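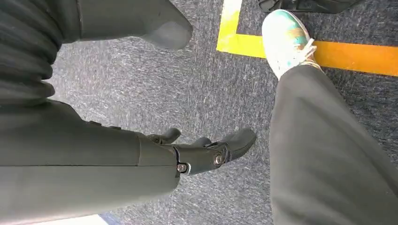
Gray low-pile carpet with charcoal and whitish flecks. Dark trousers optional.

We use cookies to keep you signed in and to measure visits. Accept all | Manage settings

Florkier Fit-Out Notes
December, 8:40 a.m.

Thread on two things that get handled or walked on all day and rarely get specified properly: flecked office carpet and hotel key cards. Carpet first.

A speckled floor is a tolerance decision. A plain mid-gray shows lint, paper dust and crumbs. A plain charcoal shows the same things, plus dried salt in winter. Mix both with a pale fleck and most small debris falls inside the pattern.

The fleck has to be irregular. If it repeats on a short interval, people see a grid from standing height and then they see every place the grid is interrupted. Ask for a full-size sample. A swatch the size of a hand will not show a repeat.

We went through this with Marwat on the last order. The first sample had a fleck that lined up into faint rows under tube lighting. The second had the same colors, a less regular yarn mix, and no rows. Same price.

Low pile for anywhere with rolling chairs. Casters leave tracks in a deeper pile and the tracks turn into soil lines. Low pile also means a dropped screw or a card can be found by looking for it instead of by stepping on it.

Hotel cards next, then back to the floor.

The usual card is a photograph edge to edge with type on top. Autumn leaves are a popular choice and a hard one. A canopy is high-frequency detail: yellow, orange, dark branch, yellow again. White letters laid over it have to compete with all of that.

Large capitals mostly survive. HOTEL at full width reads at arm's length even where leaves break into the letter shapes. Small type set directly on the leaves would not. Put it on a flat band or label and it recovers.

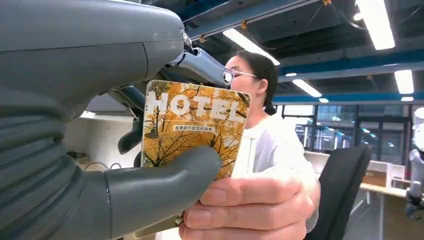 One reply says the picture side hardly matters, as guests look at a card once at the desk and after that only to work out which end goes in the slot.

Fair point, and it argues for giving the insertion mark more area. On most cards I handle, the decoration gets nearly the whole face and the mark gets whatever is left near an edge.

The mark should work for someone who reads none of the languages on the card. A solid triangle does this. Text beside it is fine as a supplement. An arrow with a long thin shaft is worse than a triangle, as the shaft disappears into any branch-like background.

Put it near the end that enters the lock. Some designs put it at mid-card, where a normal grip covers it. People hold a card by the lower edge or with a thumb flat on the front, so assume that part of the face is not visible in use.

Rounded corners: keep them. Square corners delaminate first, and they catch in pockets.

A light rim around the photo is useful too. If the cut is slightly off, an even rim will show it, so printers dislike them. But a full-bleed dark image chips to white along the edge and looks worn much sooner.

Braltel printed 1,000 cards for us with a rim and we rejected 14 for visible offset. I consider that acceptable. The rejects went to the front desk drawer as test cards for encoding.

We checked readability on an Indedgate slot lock mounted at normal height in a dim corridor. My procedure: hold the card, walk up, insert without turning it over to check. Triangle version, no hesitation after the first try. The version with text only, I turned it over more often than I want to report.

Back to carpet, and to what arrives on it.

Most soil in a workroom comes in on soles and travels only a short distance from the door. A mat inside the entrance should be long enough for both feet to land on it at a normal stride. Ours was too short for the first 3 months and the traffic lane showed it.

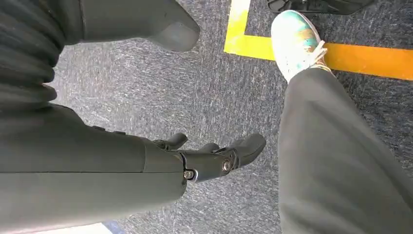
Wide hems contribute a little as well. A trouser leg that reaches the shoe picks up grit outside and sheds it indoors, and no mat will catch all of it. Vacuum the lane daily and the rest of the room when it needs it.

Pigment is a separate problem. Paint, dye and marker on footwear are harmless once fully cured. If there is any doubt, press a white paper towel against the toe. If color transfers, the shoes stay off the carpet.

For a fresh spot: blot, cold water, blot again, then leave it under a dry towel for 5 minutes. Do not scrub. Scrubbing fuzzes the pile and a fuzzed patch stays visible after the color has gone.

Last item, lighting. Judge carpet and cards under the lights they will live with. Linear fluorescents flatten a carpet sample and put a glare bar across anything glossy. Tilt the card slightly and the bar moves off the type.

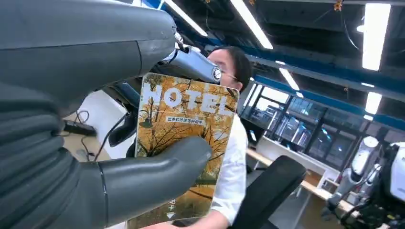

Golden leaves, white HOTEL, downward triangle near the bottom. Long tube lights overhead.

Same review should cover the cables. A power strip on the tabletop is easy to reach, but its leads then drop to the floor somewhere, and that somewhere needs to be away from feet and casters. Clip them to a table leg.

If you order cards this season, ask the printer for one proof with the triangle at double size. Comparing the two takes less time than reading this thread.

Replies are open until noon. Carpet cleaning questions go in the other thread.

Contact | Privacy | © Florkier Fit-Out Notes | Back to top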